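How do I get a new goat hair brush to hold a point?

Posted by Bramby

I started brush lettering in March and bought a large goat hair brush. It came stiff, with the hairs glued into a cone. I soaked it in hot water to get the glue out, and now it splays after two or three strokes. Is the brush ruined, or is this normal? The ink is bottled and I use it undiluted.

Ojala
Hot water is the likely problem. The sizing in a new brush is water soluble and comes out in cool or lukewarm water in a few minutes. Heat can soften the glue that holds the hair in the ferrule. Pull gently on the tuft. If hairs come away in numbers, the root has let go and the brush is not worth repairing. If it holds, rinse it in cool water until the water runs clear, squeeze it toward the tip, and reshape it.

Also check your loading. Goat hair is soft and has little spring. Fill it fully, then stroke it against the edge of the dish on all sides until it tapers.

Stollex
get a wolf hair one. mine was cheap and has been fine since Sunday

Jusik
Mixed hair is the usual compromise – a stiff core for spring, goat outside for capacity.
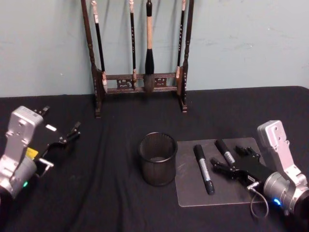

Drying matters as much as washing. Hang the brush with the tip down so that water drains away from the root. Standing it upright in a jar sends water into the ferrule, and the glue fails over time. Keep it out of direct sun and do not cap it while damp. Undiluted bottled ink often contains a binder that dries hard near the root and forces the hairs apart, so thin it slightly and rinse right after each session.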